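Put the Milling Date on the Bag

Aaliyah Sutherland

Ground black pepper is sold in this country with a best-by date and, if the buyer is lucky, a lot number. Neither one tells the buyer when the pepper was ground. I think the milling date should be printed on every bag of ground pepper that moves in trade, from the small kitchen pack up to the sack, and that buyers should stop paying full price for product that lacks it.

The technical argument is short. A whole peppercorn is a fairly good container. Its outer layers hold the volatile oil in place, and kept dry and out of the light it will give up that oil slowly. Grinding breaks the container. Surface area goes up by a large factor, the oil cells are opened, and the mill adds heat of its own unless it is cooled. From that point the loss of aroma is fast at first and slower later. The pungent part, mainly piperine, is much more stable, which is why old ground pepper still bites and smells of very little. A buyer who tests by tongue alone will pass it.

A best-by date is counted forward from something, and the seller picks the something. It may be the day of grinding. Often it is the day of packing, and the two can be a long way apart. I handled purchasing for a seasoning blender for nine years, the last four of them at the Trirnside plant, and in that time I saw powder come in from bulk storage, go through a filling line, and leave with a full shelf life on the label. No rule was broken. The date was correct for what it claimed to measure. 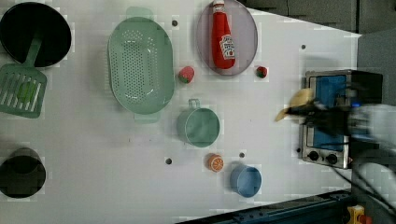
Pot, slotted spatula and colander on a white tabletop.

The usual reply from suppliers is that the lot number covers this. In principle the lot number leads back to a batch record, and the batch record has the milling date in it. In practice the number leads back to whoever assigned it. If a broker merges two mill lots and relots them, the chain stops at the broker unless someone is willing to make phone calls. I once spent most of February tracing a shipment of 1,733 bags that had passed through the Promwood warehouse. The paperwork gave us a packing date, a fumigation date for the whole peppercorns, and a customs entry. The milling date came in the end from a shift log, and it fell between two of the other dates in a way that made our intake specification meaningless.

We rejected nothing from that shipment. The pepper was usable, and we blended it at a higher rate to reach the target aroma. That cost money, and the cost did not appear anywhere as a quality problem. It appeared as usage.

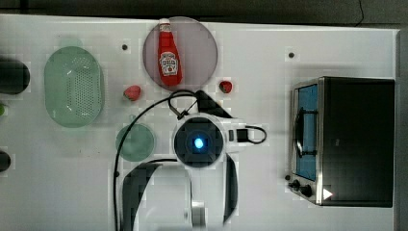

Green colander, with a ketchup bottle on the pink plate.

A second reply is that volatile oil content is already measured and stated on the certificate of analysis, so the date adds nothing. I take this one more seriously. A measured value is better than a date if the measurement is recent and the sample fits the load. Both conditions fail often. The certificate is normally issued at the mill, on a sample drawn at the mill. It describes the pepper on that day. Without the milling date the buyer cannot say how far the pepper has moved since, and a certificate dated a week before shipment may have been copied from an earlier one. Small buyers have no still and no lab contract. For a bakery ordering 200 pounds a year the date is the only information it could use.

Cost is the third reply, and the weakest. Coders on packing lines already print two lines of text. A third line needs a change to a template and a field in the batch system. Gökçe, a mill we bought from for several seasons, put the date on its sacks after one request and did not change its price. Berkia, which is a good deal larger, told us the change would need a full system review and quoted a surcharge on orders under 2,000 pounds. I do not doubt that the review was real. I do doubt that it was needed.

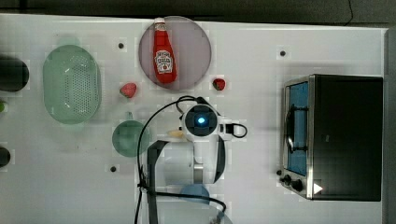

Where the date goes on the bag matters almost as much as whether it is there. Spice sacks tend to carry the brand large on the front panel, with codes stenciled near the seam where the stitching folds over them. They are then stacked flat, and the codes end up against the sack below. Retail packaging shows how much work a label can do when its layout is fixed: the Heinz bottle lying on the plate in the photo is known at once by its white keystone-shaped label, with lettering that is small at that distance. A date block should be treated the same way, with one shape and one position across all mills, so that a receiving clerk finds it before reading it. I would put it on the front panel, upper right, with the month written in letters. A numeric month and day will be read both ways in an import trade, and has been.

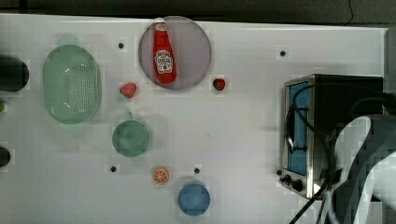 Grind size should sit on the line under the date, as the two values only make sense together. Coarse pepper loses oil more slowly than fine powder from the same mill run, so a date limit that is fair for one is too strict or too loose for the other. "Table grind" and "fine" mean different things at different mills. What is wanted is a sieve opening and a percent passing. An opening is a plain physical fact: the holes in the base of the green colander above would pass peppercorns or hold them back according to their width, whatever the seller chose to call the pepper, and a test sieve differs from it only in that the openings are smaller and held to a tolerance. A mill that grinds to order already has a sieve result for each run. Printing it would take one more line.

There are limits to what I am asking for. I would exempt blends, where ten components may have ten dates and the oldest one is not always the one that matters. I would exempt retail packs sold at the mill door. I would not set a legal maximum age, which would push decent pepper into the trash and invite false dates. A buyer making sausage with a heavy cook step can use older powder without harm and should be free to buy it at a discount.

That discount is the mechanism I have in mind. Right now fresh and stale powder of the same nominal grade trade at nearly the same price, and a mill that grinds close to shipment carries the scheduling cost alone. At Trirnside we ended up writing it into the purchase order: milling date on the bag and on the invoice, a fixed deduction for every full month past the third, no acceptance without the date. Two suppliers dropped out. The others complied within a season, and on our standard order of 400 bags the deduction was applied twice in the first year. Any buyer with a purchase order form can add the same clause, and the form is the place to begin, well ahead of any petition to a standards body.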